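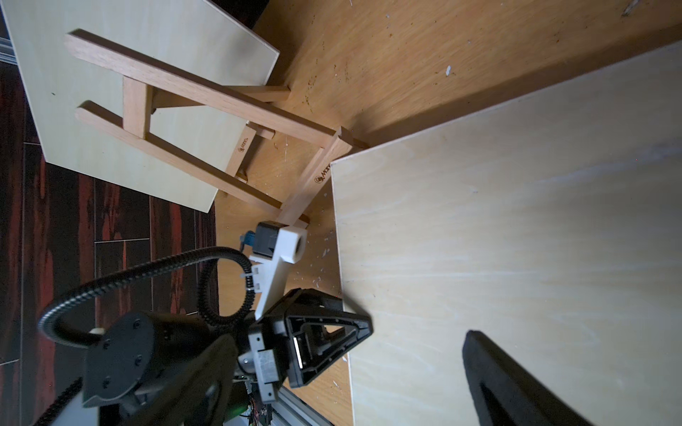

Lenia mini tabletop easels: my review

I bought two of these little wooden easels last December, thinking they'd do for propping up finished paintings on a shelf. They've ended up being used far more than that, mostly for small canvases while I'm still working on them, so I reckon I've had a fair go at them by now. I did have a Grodach one before, a big folding thing that pinched my fingers every time I put it away, and I was ready for something simpler.

They come flat, and there's very little to work out. Two long legs, crossbars between them, and a support leg at the back that you swing out until it stands by itself. The maker's logo is on the wood, including on the bottom crossbar where the canvas sits. I'd have preferred it plain (you can't see much of it with a painting on there, so I'm not that fussed) but if you're planning to use these for a wedding table or a shop display you might want to know.

I keep one up with a canvas on it and the other folded down next to it until I need it. I like that they don't hog the whole table.
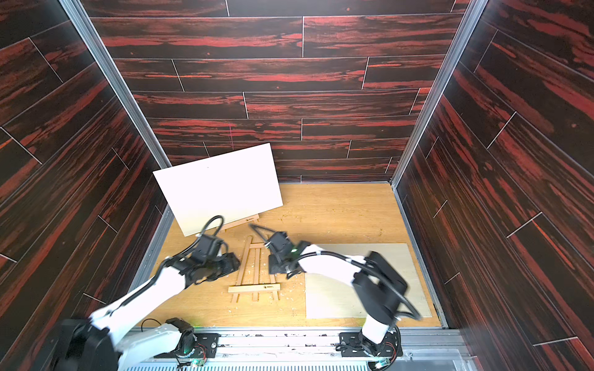
One easel up with a blank canvas, the other folded flat.

Now for the grumbles. They are light. Lovely for carrying, less lovely when you're scrubbing paint into a corner with a stiff brush, because the whole thing creeps away from you! I put a bit of non-slip drawer liner under the feet and that sorted it. For watercolour or anything gentle you won't notice. For thick acrylics, or if you paint like you're cleaning an oven, I'd get something heavier. 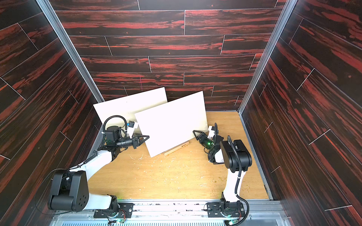
Size matters as well. A small canvas board sits nicely on the crossbar and stays put, but anything tall gets wobbly at the top and I've had one go over backwards when I opened the window. My Serrano sketchbook is fine on it closed and hopeless open — the pages flop over the sides. I wouldn't try a heavy picture in a frame either. There's a Pirker version with a deeper ledge which a few people on here seem to like, though I haven't tried it myself.
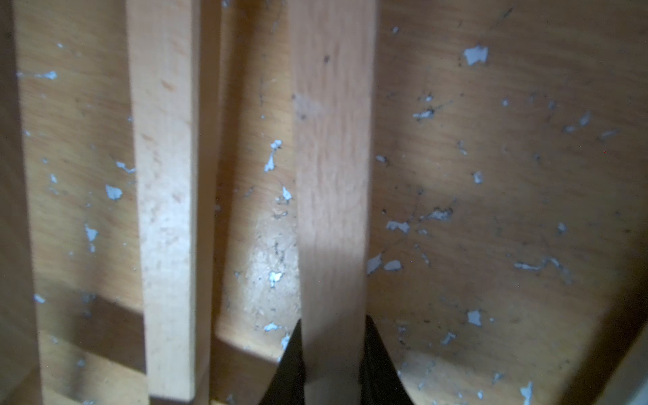

The finish is better than I expected for the money. I was braced for splinters and I haven't had one, and the hinge still moves smoothly. It's bare wood, so it will pick up every mark going, and a slat in a honey colour like this one will show a little grey smudge or a dark speck quite clearly. I've given up wiping mine. You could oil or varnish them before first use if you like things smart, and I might do that with the next pair.

Would I buy them again? Yes, for small work and for display. I'm giving them 4 stars, with the missing one for the creeping about. If Lenia ever put little rubber feet on these I'll come back and change it.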